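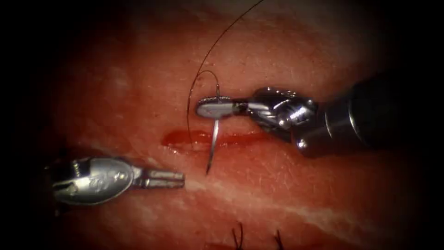
Curved needle in the driver, held near the middle of the curve.

July 9, 2024

Wet packs again from the small sterilizer. Cycle 2783, the 121 degree program with 20 minutes of drying. Two wrapped trays on the lower shelf came out with water on the inner wrap, the upper shelf was dry. Both trays went back to be rewrapped, load rejected, sheet signed. Printout looks normal from end to end: temperature flat, pressure where it belongs, no alarms. The printout does not measure water, so this tells me little.

Possible causes, in the order I went through them:

Loading. The lower shelf had the heavier trays, set flat and close together. Condensate from the upper shelf can drip onto them. I reloaded with the heavy trays on edge and a hand's width between them. Slightly better on the next run, one damp corner. I would call that a contributing cause.

Steam quality. The supply line was worked on in April and the insulation on the last bend was never put back. Bare pipe loses heat, the steam condenses on the way in, and wet steam goes into the chamber. Touched the line with the back of a glove just before the bend and just after it but learned nothing useful that way. Asked Vinzenz Ammann for a proper probe reading. He has one but it is out for calibration.

Steam trap. If the trap at the low point is stuck closed, water sits in the line until the valve opens and then goes through in one slug. That would fit the pattern, with the first run of the morning always worst. Vinzenz will open it up tomorrow before the first load. Spare seat and disc are in the drawer under the Rotich manuals.

Door gasket. Inspected, wiped, no nicks. Leak test passed. Ruled out.

Drying time. Domenica Lanz wants it set to 38 minutes and the matter closed. It would probably hide the fault for a while. It also takes a load out of the afternoon, and the wraps get brittle at the folds. I agreed to the longer setting for heavy trays only, until the trap has been looked at. Written on tape on the door, with both our initials.

Storeroom. Humidity was up this morning, the air handler was in night mode until well past seven. Moved the peel pouches off the bottom shelf. The Plistmont sensor and the dial gauge still disagree and I do not know which is right. I have put them both in a closed box with a salt slurry overnight. The reading tomorrow should settle it.

Paperwork. Katia Rizzi asked for the load records from the spring in one file. The old ones are on thermal paper and fading, the April rolls especially. Scanned what I could with the contrast turned up. Some lot numbers had to be read against the light. The Zureo software will not accept a record without a lot number, and it will not accept "unreadable" as an entry either. Sent them a note. Left those fields for later and kept the paper in a dark envelope.

Wrap stock is low in the large size. Ordered. Indicator strips fine.

Cauã Vasconcelos starts on the early shift tomorrow. Show him the trap, the drain strainer and how to feel for a wet pack without opening it. Bring the long screwdriver from home, the one here has a rounded tip.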